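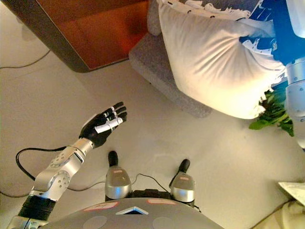 I've been going back and forth for weeks on what to do with the floors in our new place, and my husband has asked me to please take it to a forum before he loses his mind, so hello everyone! We moved into a rental out in Clatwood in July and it has one big living room, and the whole thing has the kind of pale floor you see at the top of my post, wall to wall, no rug anywhere. I grew up with dark boards and a big red carpet that my grandmother beat on the line every spring, so all this paleness feels a bit like living in a dentist's waiting room. Do I put down one large rug, or two smaller ones, or leave it alone and warm the room up some other way? We have a dog who sheds (of course we do) and a toddler who spills. Any thoughts very welcome, and sorry for the essay.
palesa_t
Posted 02/12/2018

marmaladejar wrote:
Welcome, Palesa! One large rug, every time. Two little ones on a light floor look like postage stamps, and you'll spend your life straightening them. Go big enough that the front legs of the sofa sit on it. I got mine from the Prisirell outlet and it has lived through two dogs and a teenager. Get a felt pad underneath too, the cheap rubber ones left a yellow grid on my sister's vinyl and she never got it off.

PieterP wrote:
I'm going to disagree with marmaladejar, in a friendly way. I've had pale floors for 8 years and I wouldn't cover them for anything. They bounce the winter light around, crumbs sweep up in a minute, and with a toddler you will be washing that rug constantly or else pretending not to smell it. My wife and I took our last one to the dump and the room felt twice the size. If it's warmth you're after, I'd look at lamps first, then curtains, then whatever is on the sofa. We only changed the cushions and it made more difference than I would have believed.

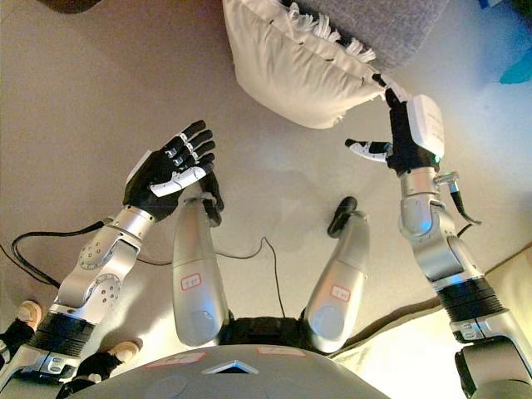

White cushion with the fringe, against gray upholstery

Fringe is what does it for me. A plain white cushion on gray can look a little chilly, but give it a tasseled edge and it softens right up. I was against fringe on principle until we tried it, so there you go.
Pieter Pretorius

oldbarnsue wrote:
Pieter, white cushions with a toddler and a dog?? You're a braver soul than me. I do love the look, I'll give you that, but fringe in my house gets chewed, sucked on, or caught in the vacuum. I'd go for a mustard or a rust color with a zip-off cover and save the white for when the kids leave home.

PieterP wrote:
Fair point, Sue, our kids are grown and the cat is too dignified to chew. Zip covers, yes, definitely. Wash them inside a pillowcase so the fringe doesn't knot up, and comb it out with your fingers before it goes on the line. Never the dryer.

marmaladejar wrote:
I still say rug. You can't sit on a lamp with a toddler and build blocks! Hard floors are miserable on the knees. But I agree about the lamps, the big ceiling light is usually the culprit when a room feels like a dentist's.

halfacrelou wrote:
Has anyone mentioned washable rugs? I have the Vurnamlow one, the two-piece kind where the top peels off and goes in the machine. It's thinner than a proper rug and the corners curled for the first couple of weeks, so I'm not going to tell you it's heaven underfoot, but I've washed mine more times than I can remember and the color has held. I paid $366 for the large, which made me gulp. Wait for a sale if you can. Also check your lease, our last landlord had a whole paragraph about rug pads.

palesa_t wrote:
Oh you are all lovely, thank you. I read the whole thread out loud at supper. I think we're going to start with Pieter's way, lamps and cushions (rust colored, Sue, you talked me into it), and see how we feel once the evenings are properly dark. My husband likes the sound of the washable rug but he choked on his tea at the price. There's a secondhand shop over in Chauke that gets carpets in sometimes, so I'm going to have a nose around there next week and I'll report back. Lou, I checked the lease and it says nothing about pads, but we aren't allowed to paint, so there goes my other idea.
Palesa Tshabalala

oldbarnsue wrote:
If you do buy secondhand, flip it over and smell the back before you pay. Look along the edges for moth too. And take the measurements with you, written down, I've come home with the wrong size twice.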